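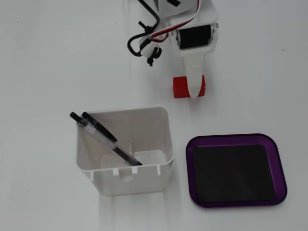 L'atelier Hinora, installé à Mokholm, consacre depuis le mois de mai une partie de son activité à l'enregistrement de démonstrations par téléopération. Le principe est connu : un opérateur manipule un bras maître, un bras suiveur reproduit le mouvement, et les positions articulaires sont stockées avec les images des caméras. La tâche retenue pour la première série tient sur une table blanche. Un bloc rouge, un plateau carré à bord violet et fond noir, un bac blanc où sont rangés deux stylos : le bloc doit être saisi puis déposé dans le plateau, et le bac reste à sa place. Le protocole interne porte le nom de Yang.

La série compte 29 démonstrations, toutes effectuées par le même opérateur. L'atelier a choisi de ne pas mélanger les styles de conduite dans ce premier jeu. Deux personnes n'abordent pas une prise de la même façon : l'une descend à la verticale, l'autre arrive en biais et corrige au dernier moment. Un modèle entraîné sur les deux à la fois tend à produire une trajectoire intermédiaire qui ne correspond à aucune des prises montrées. Une seconde série, confiée à un autre opérateur, doit permettre de mesurer cet effet séparément.

Avant chaque enregistrement, le bras maître et le bras suiveur sont ramenés à une même posture de référence. L'écart entre les deux est contrôlé articulation par articulation, pince comprise. Au-delà de 2 degrés sur un axe, l'étalonnage est repris. La consigne a été ajoutée après une demi-journée d'essais inexploitables, pendant laquelle le poignet du suiveur présentait un décalage constant. L'opérateur le compensait à l'œil sans s'en apercevoir, et les commandes enregistrées ne correspondaient plus aux positions atteintes.

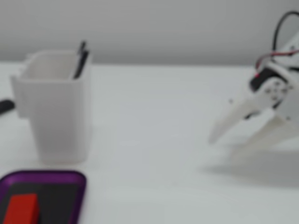
La position de départ du bloc change d'un essai à l'autre, de même que son orientation. Le plateau, lui, n'est pas déplacé au cours d'une série. Hinora justifie cette asymétrie par la taille du jeu de données : faire varier les deux objets avec si peu d'essais reviendrait à couvrir très mal l'espace des configurations. La variation du plateau est prévue pour plus tard, une fois la prise jugée stable.

Les consignes données à l'opérateur sont courtes. Approche à vitesse constante, fermeture de la pince en un seul geste, pas de reprise en l'air. Une hésitation avant la prise est tolérée si elle reste brève - les pauses longues sont coupées au montage, ce qui oblige à recaler les horodatages des caméras et que l'équipe préfère éviter. Le regard de l'opérateur pose une difficulté particulière. S'il observe directement la table, il dispose d'indices de profondeur absents des vues enregistrées. Il travaille donc sur écran, avec les seuls flux transmis au modèle. La cadence s'en ressent : le bras hésite davantage au-dessus du bloc, et les premiers essais de chaque séance sont généralement les plus lents.

Les essais manqués sont conservés dans un dossier distinct. Sont classés comme manqués les dépôts hors du plateau, les prises qui glissent et les séquences où un doigt de la pince pousse le bloc avant la fermeture. Pour cette série, 11 séquences ont été écartées, principalement pour ce dernier motif. Elles ne servent pas à l'apprentissage, mais l'équipe les relit pour ajuster l'angle d'approche demandé à l'opérateur. Les corrections réussies, par exemple une prise reprise au sol après un premier contact mal centré, sont étiquetées à part et pourraient être réintégrées.

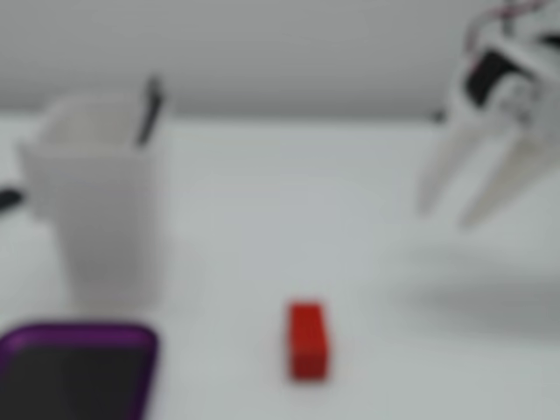 Pourquoi passer par un bras maître alors que le bras suiveur peut être guidé directement à la main ?
Le guidage manuel place les mains de l'opérateur dans le champ des caméras, et le modèle apprend alors sur des images qu'il ne rencontrera pas en fonctionnement autonome. Il modifie aussi les efforts mesurés par les servomoteurs. Hinora le réserve au relevé de quelques postures fixes, dont la posture de repos et la posture d'étalonnage.

Le traitement des données est assuré par Pornport, qui fournit l'outil de synchronisation et de relecture. Chaque séquence y est affichée avec les courbes articulaires et les vues caméra sur une même échelle de temps. Un décalage entre la commande de fermeture et le mouvement visible des doigts y apparaît immédiatement - c'est le défaut le plus souvent relevé lors des vérifications, devant les images perdues. La relecture est effectuée le mardi, par une personne qui n'a pas conduit le bras.

Les deux sociétés n'annoncent pas de taux de réussite à ce stade. L'évaluation en mode autonome se fera sur la même table, avec des positions de bloc absentes des démonstrations et sans intervention de l'opérateur, sauf arrêt d'urgence. La seconde série sera enregistrée selon le même protocole, à réglages de caméra inchangés.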